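Kosero opens Westthorpe wash-up and storage service for shared kitchens

Kosero, the kitchenware hire and washing firm, has opened a second depot at Westthorpe. The depot will supply nurseries, after-school clubs and community kitchens with plates, cups, colanders and serving ware on a weekly exchange. Used items are collected, washed, checked and returned to stock under one contract. The first deliveries left the site in June.
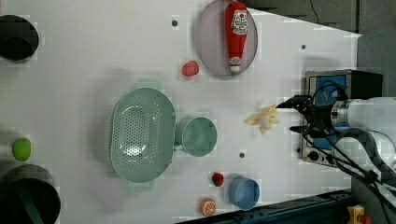 Reading time: 4 minutes

The Westthorpe depot has a floor area of 1,893 square metres, divided into a receiving bay, a wash hall, a drying room and racked storage. Vehicles unload on the north side and load on the south side, so that used and clean crates do not cross. The building was previously let as a furniture store. Conversion work covered new drainage, a replacement floor in the wash hall and an upgraded electricity supply.

The wash hall contains two conveyor dishwashers and one cabinet machine for large or awkward items. Final rinse temperature is set at 84 degrees Celsius on all three. Each machine records its temperature throughout the cycle, and any load that falls below the set point is held back and washed again. Records are kept for each crate and can be requested by the customer.

Capacity at opening is 2,360 crates a week on a single shift. Kosero expects to add an early shift, starting at 5 am, once the second group of contracts begins.

"Small kitchens tend to lose time at the sink at the end of the day, when they have the fewest staff," said Mechthild Marti, managing director of Kosero. "We looked at where those hours were going and priced the service against them. For a kitchen serving 60 meals a day, the exchange fits into two crates and one collection."

Customers choose from three crate types. The standard crate holds plates, bowls and cups for one sitting. The preparation crate holds colanders, mixing bowls, chopping boards and measuring jugs. The third type is packed to a list drawn up by the customer and can be changed with five working days' notice. Lids are sealed after packing with a numbered paper tag. Crates with a broken tag on arrival are replaced at no charge.

Stock is tracked with Clerkik, a crate register supplied by the software firm Eder. Each crate carries a printed code that is scanned at dispatch, on delivery, on collection and on return to the depot. Breakages and losses are entered against the crate and appear on the monthly statement. Clerkik also records the number of wash cycles for each crate, and plastic items are withdrawn for inspection when the limit for that product is reached.
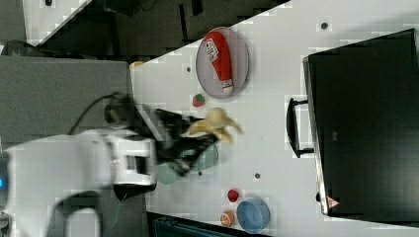 Oval plate and squeeze bottle on a white tabletop.

A trial of the service ran for one school term before the depot opened, using space at Kosero's original site. It covered 74 kitchens. The main changes made as a result were a shallower standard crate, which can be lifted onto a worktop by one person, and a later collection window for after-school clubs. Collections from clubs now run until 6.30 pm.

"The first crate was too deep. Staff had to reach down into it, and plates at the bottom were being left unused," said Jacqueline Bailly, head of operations at Westthorpe. "The new one carries fewer items but more of them come back used, so the cost for each meal went down slightly."

Water from the final rinse is filtered and used again for the first rinse of the following load. Heat from the extracted air in the drying room warms the incoming supply. Metering was fitted to each machine during installation, and Kosero will publish water and electricity use per crate after the first full year of operation.

The depot is managed by Mirjam Mayrhofer, who transferred from the original site. Ottilie Hollenstein has been appointed quality lead, with responsibility for temperature records, surface swabs and the withdrawal of worn stock. Further posts in the wash hall and in driving will be advertised locally before the early shift begins.

Contracts run for six or twelve months. Prices depend on the number of crates, the distance from the depot and the collection time. There is no charge for delivery of the first set. Kitchens that already own suitable crockery can enter it into the service after inspection, and it will be kept apart from general stock.

Notes to editors

Kosero supplies and washes kitchenware for small and medium-sized kitchens. It does not supply food or catering staff.

Wash records, crate dimensions and a price schedule are available on request. Site visits to Westthorpe can be arranged in the mornings. Visitors to the wash hall must wear closed shoes.

Press contact: Edeltraud Oberholzer, Kosero press office

Ends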